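Zesik Wipe-Clean Table Cover in Colour Block - my review after a winter of spills

Posted Tuesday, April 21, 2026

I've bought more tablecloths than I care to add up, and most of them have ended their days as dust sheets. Cotton ones that looked gorgeous for one dinner, a lacy one from my aunt that I was too scared to put a mug on, and a clear plastic thing that made the whole room feel like a dentist's. So when I saw the Zesik cover in the colour block pattern I'll admit I went for the looks first and worried about the rest later.

If you haven't seen it, it's all big rectangles in red, blue, yellow and off-white with fat black bands running between them. Very sixties dress, very art-room poster. My sister thinks it's far too loud. I think a table that gets used for craft, homework, candle making, seed sowing and the odd science afternoon can be as loud as it likes!

What I bought and what I paid

I got the medium size from Fultico, who do them by the roll as well as ready cut. Mine was £58 with delivery, and yes, I did wince. You can get a plain wipe-clean cloth at the market for a fraction of that. The plain ones come in grey or a different grey, though, and I'd had a long winter.

It came rolled on a cardboard tube and not folded, which I was really pleased about, as my last one arrived in a tight little square and kept its creases for the rest of its life. This one curled up at the ends for two days. I put some cookbooks on the corners and went off and forgot about it, and by the weekend it was lying flat.

There's a bit of a smell when you first unroll it. I had the window open for an afternoon and after that I stopped noticing.

Cutting it to fit

Our table is an old one and it isn't properly square, so any straight pattern was going to be a gamble. The black bands helped enormously here. I lined one of them up with the long edge of the table, trimmed along the side with my big dressmaking scissors and it came out neat enough that visitors have asked where I had it made. It doesn't fray at all. I did go wobbly at one corner where I got overconfident, but that's the corner by the wall.

If you're going to trim yours, do look at where the colours will land before you start. I wanted a big pale section where I usually sit, and I very nearly cut it the other way round and ended up with red under my nose all day.

How it copes with mess

Now the important bit. I've had all of these on it since October:

Turmeric. Wiped off the red with no trouble. On the off-white it left a faint yellow ghost that went after I left a blob of washing-up liquid on it for a while.

Candle wax. Let it go hard and it lifts off with a fingernail. Lovely.

Felt tips. The washable kind came off with a damp cloth. The other kind did not, and there's a small green dot on one of the off-white bits that I expect to be buried with.

Beetroot. Fine everywhere, to my great surprise.

Glue stick. Rolls off in little crumbs if you rub it with your thumb when it's dry.

Food colouring. This was the one I was dreading, as my nephew went through a phase of mixing colours in every glass in the house. Drips on the blue and black don't show in the slightest, so you have to remember to wipe them up or you find them later with your sleeve. On the off-white you see them straight away, and if you're quick they come off clean.

I wouldn't put a hot pan on it. The leaflet says it's good up to 60 degrees, and a mug of tea on a coaster has never bothered it, but I use a trivet for anything off the hob and I'd tell you to do the same.

Working on a busy pattern

This was my one real worry. Would I be able to see what I was doing? For beads and sequins, I'll be blunt, it's a pain. Tiny black beads vanish into the black bands and you're there patting about like someone who's lost a contact lens. I use a tray for those now.

For glassware it's far better than I'd hoped. I do a bit of measuring out for soap and for the kids' experiments, and clear beakers with faint markings are hard to read on any table, let alone a patterned one. Stand them over the off-white and it's quite manageable. Move them back over the dark blue and I do struggle a bit, so I've got into the habit of keeping the pouring jobs in one spot. The rectangles turn out to be quite handy for that sort of thing - red for the finished pots, yellow for paper, blue for whatever I haven't decided about yet.

It's grippy enough that nothing slides when you knock the table, although the underside is a bit thin and I'd put a felt layer beneath it if your table is precious. Mine isn't.

Compared with my old one

Before this I had a Kuvthorpe cover, the one with the herringbone print, and I liked it well enough until the surface started cracking along the table edge. It was softer and draped better, so if you mainly want something for dinners it's probably the nicer choice. The Zesik is stiffer. It sticks out a little at the corners instead of hanging down, and my friend Ljubica Vidmar (who has the same one in the small size) has clipped hers under with bulldog clips. I've left mine to do what it wants.

No cracking so far on the edges, and I do lean on them a lot. I'll come back and update this if that changes.

Good points: cheerful, trims beautifully, easy to wipe, arrives on a roll.

Not so good: the price, permanent pen on the pale bits, stiff corners, hopeless for small beads.

Would I buy it again? Yes, and I've got my eye on the round version for the garden table if they ever do it in these colours. The cover with a pair of beakers out on it, one with the red-topped dropper standing in it: 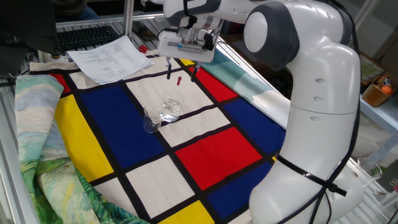

Care notes

Warm water and a drop of washing-up liquid is all I use. Don't put it in the machine, don't iron it, and keep it well away from nail varnish remover. If you need to store it, roll it up with the pattern on the outside and stand it behind a door.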